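Pendenell block-pushing work: progress update to the Longo fund
May 27, 2026

Hi all! Good news and bad news this time, and I'll start with the bad, as it ate most of the month. We lost 5 days to a fault on the arm. Partway through a long push it dropped lower than commanded and pressed the rod into the board hard enough to trip the force limit. It stopped itself, which is what we want, but then it did the same thing again after a restart, so I shut the cell down and wrote it up for Clelarbridge safety.

The cause was a height offset left over from February, when we swapped the rod for a shorter one and then swapped back (my mistake, I never reset it). I've put the right value in and added a check at startup that refuses to run if the rod length doesn't match the file.

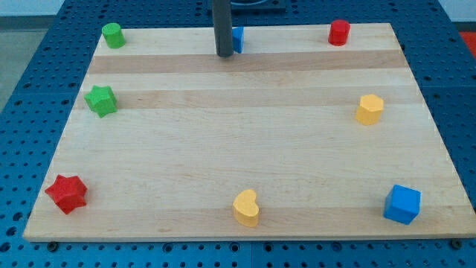
Blocks around the edges of the maple-look board, rod near the far side.

We're running again at reduced speed, and I'd like to keep it that way for two more weeks. There have been 20 long pushes since the fix with no trips, but they were all on the near half and I want the far corners covered too. Pusley is lending us a spare force sensor so we can compare readings.

Budget is fine, no parts to buy. The one thing I need from you is an OK to move the demo back by those two weeks.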